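**Flomov opens orders for wrist-marker recording kit and demonstration service**

Tarnness, June 17, 2023 — Flomov has opened orders for the Wumusow kit, a set of wrist-worn marker cubes and supporting software for recording how people handle everyday objects with both hands. Deliveries begin in July. The company is also offering a recording service for customers who want finished demonstrations but have no space or staff to make them.
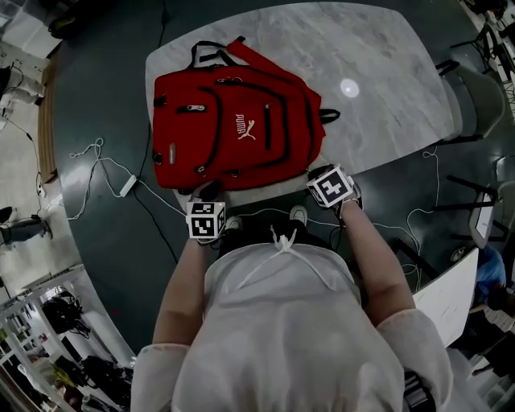 *Handling a PUMA backpack on a marble-patterned table, with a marker cube strapped to each wrist.*

The kit is aimed at teams that train two-armed robots to do household and light warehouse work. Such teams usually collect examples by having an operator drive the robot through a task. With Wumusow, the person does the task with their own hands and the position of each wrist is worked out afterwards from the printed patterns on the cubes. No robot is needed during recording.

Flomov developed the kit over two years with Awad, which makes the straps and cube bodies. Software and calibration are handled by Flomov at its Tarnness office.

**What is in the kit**

The standard kit contains a left and a right cube, two pairs of straps in different lengths, a head-worn wide-angle camera, a printed calibration board and a licence for the Wumusow software. Everything packs into one carry case. The cubes have no battery and no electronics of any kind, so there is nothing in them to charge or pair.

Each cube carries a different pattern on every face. The software needs a clear view of one face to place the wrist, and gives a better result when two or more are showing. If both hands go out of sight, for instance inside a deep bag or behind a cupboard door, the software marks that stretch of the recording and leaves the gap empty. Customers can choose to have short gaps filled by estimate. This is switched off by default, and filled stretches are labelled in the exported file.

The cubes record wrist position and angle only. They do not measure finger movement or grip force. Customers who need finger data can run their own hand-tracking software on the same video, and the export keeps the timings matched.

**Soft goods added to the task library**

Every order includes the Wumusow task library, a set of written task sheets which tell the wearer what to do and in what order. The library now holds 200 sheets. The newest group covers bags, clothing and bedding, which early customers asked for more often than anything else.

Backpacks have a section to themselves. The sheets cover lifting and turning a bag on a table, opening and closing zips, gathering loose straps, and packing and unpacking. Bags are harder for a robot to handle than boxes because the fabric gives way and the straps end up somewhere different each time. The sheets therefore ask the wearer to repeat each task from several starting positions and to work at their normal speed.

Task sheets can be edited, and customers can write their own using the blank template. Flomov does not claim any rights over recordings made with the kit.

**Setting up**

A new wearer should allow 12 minutes for the first set-up, including fitting the straps and filming the calibration board. After that, a check of the straps at the start of each session is enough unless the camera has been moved on its mount.

The cubes are worn on the outside of the wrist and can go over a sleeve if the strap is pulled snug. Flomov recommends the longer straps for thick or loose clothing. A cube that slips during a task will spoil the recording, and the software gives a warning when it sees the distance between cube and hand changing.

Ordinary room lighting is suitable. Very shiny worktops may throw a glare into the camera, and the set-up guide has a page on where to stand in that case. Walls and furniture need no markers. The kit has been used in kitchens, offices, workshops and a school hall.

**Recording service**

Customers who prefer not to record for themselves can book the service by the day. Flomov supplies the wearers, the objects and the checking, and returns video and wrist tracks in the customer's chosen format. Objects can also be sent in — a customer working on one type of packaging, say, can post a batch to Tarnness and have it used throughout.

A trial of the service has been running since the start of the year. Over 6 hours of checked recordings were delivered to the first customer in a single booking. Recordings that fail the check are made again at no extra charge.

Sessions take place in furnished rooms. Faces that appear in the background are blurred before delivery. Wearers are paid by the hour and not by the number of tasks completed.

**Price and availability**

The standard kit costs £395, including the software licence for one computer. There is no yearly fee. Extra cubes and straps are sold separately by Awad, and replacement face stickers can be printed at home on matt paper using the files supplied.

The software runs on Windows and Linux. A version for Mac is planned, but no release date has been set. Files can be exported as plain text tables or in the formats used by the more common robot training tools, which are listed in the manual.

Orders placed before the end of July will include a second carry case and a spare pair of cubes. Universities and colleges can borrow a kit for up to a month before deciding whether to buy, with postage paid by the borrower in both directions.

Bookings for the recording service are open now. The full task library list, a sample recording and the set-up guide can be requested from the Flomov sales office in Tarnness.

**About Flomov**

Flomov makes recording equipment and software for robot training. It is based in Tarnness and sells directly to research groups and manufacturers.

**About Awad**

Awad makes straps, mounts and moulded parts for wearable equipment.

**Press contact:** Flomov press office, Tarnness. Review kits are available on request.

ENDS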